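How to Find Out Whether a Machine Could Fold Your Laundry

A paper-and-pencil test you can run at home, using one pair of jeans and your own two fingers

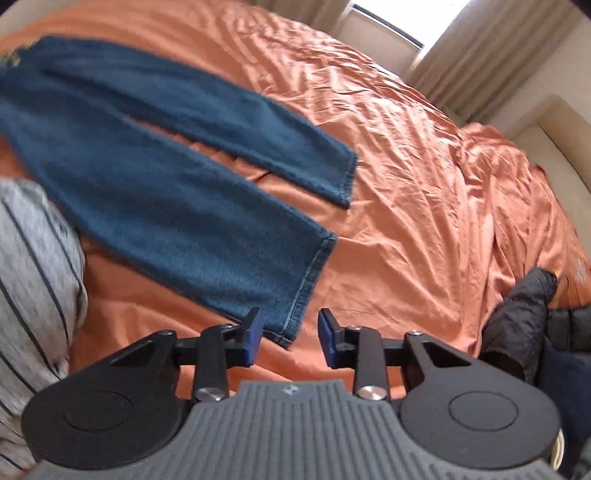 Aleksandra Kalinowski wrote in after the first version of this page went up: My question is simpler than yours. I don't care how the machine does it. I want to know if I can put a full basket on the bed, leave the house, and come back to stacks. If the answer is no, tell me which part it gets stuck on so I can do that part and leave it the rest.

I have rewritten the tutorial with her question in mind. The short answer, as of September 2025, is no for a mixed pile in an ordinary bedroom, and sometimes yes for a narrow job such as square towels on a clear table. The longer answer depends on which part of the chore you look at, and you can work through that yourself in an afternoon. You don't need any equipment beyond laundry, a pencil and a timer.

What you need

One pair of jeans, clean and dry
One T-shirt
One towel
A bed or a large table
A few other pieces of clothing to leave lying nearby
A kitchen timer
Paper and a pencil

Leave the bed as it normally is. If you pull the sheet tight and clear everything else away, you are testing a different job. A good part of what makes laundry hard for a machine is the stuff that isn't being folded: a wrinkled sheet underneath, a jacket at the edge, another piece of cloth half under the one you want.

Step 1. Write down what you do

Fold the jeans the way you always do and then write down each move. Most people write something like "fold in half, fold again." Do it a second time, slowly, and you will find more in there. My own list for jeans:

Find the waistband
Find both hems
Lay one leg over the other
Pull the crotch point out and flatten it
Smooth the legs from top to bottom
Take the hems and bring them up to the waist
Let go without dragging the top layer
Fold again
Pick the whole thing up so it stays folded
Put it on the stack

The first two are looking, and the rest are handling. Keep the two kinds apart on your sheet, as machines are uneven between them. Finding a waistband on a pair of jeans that lies flat is well within reach of current software. Finding it in a ball of denim is a good deal harder, because most of what you need to see is on the inside.

Step 2. Do it with two fingers

Now put one hand behind your back. With the other hand, use only the thumb and first finger, and keep them straight. That is close to what a simple two-finger gripper has to work with. You can open, close, tilt and move. You can't curl a fingertip under an edge, and you can't spread a palm to smooth anything.

Go for the hem of one leg. You have two choices. You can come in from the end, with one finger above the cloth and one below, or you can come down from the top and pinch up a ridge.

Coming in from the end gives a better hold, but the lower finger has to get between the denim and whatever it is lying on. On a hard table it scrapes along and usually slides under. On a bed it pushes into the mattress and shoves the sheet ahead of it. Pinching from the top is easier to start, and on a bed it has its own problem: you may come up with denim and sheet together.

Try each approach several times and mark down which ones gave you a clean hold on the hem and nothing else.

If you have the patience, try it again with your eyes closed once your fingers have touched the cloth. You will notice how much you rely on feel at that point. You know from your fingertips whether you have one layer, two layers or a bit of sheet. Many grippers have little or no sense of this. They have to look, and the fingers are often in the way of the thing they need to look at.

Step 3. Count the layers

A hem has two layers of denim, front and back, plus the turned-up cuff. To fold jeans you want both layers. To turn a leg right side out you want only one. Ask for one or the other before each try and see if you get it.

This is where I would put the line between what works now and what doesn't. Moving a piece of clothing from here to there is something a machine can do fairly well. Taking hold of a chosen layer at a chosen place, on a soft surface, on the first try, is still unreliable. A person misses too, but a person knows about the miss at once and corrects it without stopping.

Step 4. Run the timer

Set the timer for 30 minutes and fold as much as you can with the two-finger rule. You may use both hands now, thumb and first finger on each. Don't rush. Write down:

Each piece you finished
Each time you dropped a piece or lost your hold
Each time you had to flatten a piece and start over
Each time something that wasn't being folded got moved

The last line matters more than people expect. My own sheet had more marks there than anywhere else. I pulled the bedding along with the jeans, and I dragged a sleeve into a towel. A machine that folds each piece correctly and leaves the bed in a heap hasn't done the chore.

Step 5. Change one thing at a time

Go back to the jeans and change the setup, one change per round:

Move from the bed to a bare table
Clear away the other clothes
Start with the jeans in a heap
Start with one leg inside out
Swap the jeans for the T-shirt, then the towel

Denim is kinder than it looks. It is stiff enough to hold a shape, and a fold in it stays where you put it. It is also heavy, so if you lift by one hem the rest swings and pulls. A T-shirt weighs less but drapes and clings. The towel is the easy case, with four corners and no wrong side to speak of, and that is why towels come up so often in folding demonstrations.

By the end you should have a rough chart of which changes hurt and which helped. For most people the move from bed to table helps the most, and starting from a heap hurts the most.

Step 6. Use the chart on a video

Once you have your own sheet, any laundry robot video becomes easier to read. Go through it with these questions:

Was the clothing flat at the start, and who laid it flat?
Is the surface hard or soft?
Is there anything else in reach?
Is the video sped up?
How many pieces are shown, and are they all the same kind?
Does the machine ever miss, and if it does, what does it do next?
Where does the folded piece go?

I would rather watch a slow video with two misses and two recoveries in it than a clean run of one shirt. The recovery tells you more. A machine that can see it has picked up the sheet, let go, and try again from another side is much closer to being left alone in a bedroom than one that repeats the same move until someone stops it.

What this means for your own laundry

Back to Aleksandra's question about which part to do herself. Going by the steps above, I would split the job this way. A person takes the pile apart, turns things right side out and lays each piece flat on a table. A machine makes the folds. A person puts the stacks away.

That split saves very little work. Laying jeans out flat takes most people longer than folding them. So a machine that only folds is a poor trade in a home, even if it folds well. It makes more sense in a place with a great many pieces of one kind, such as a hotel laundry or the end of a sewing line, where the laying out is already part of someone's job.

What I would watch for is progress on the first part: taking one piece out of a pile, finding its edges and getting it flat — on whatever surface it happens to be on. When that works in a room no one has tidied first, the folding will be a small addition.

I plan to run the same test on fitted sheets in November. If you do the jeans test before then, send me your sheet, and say what kind of bed or table you used.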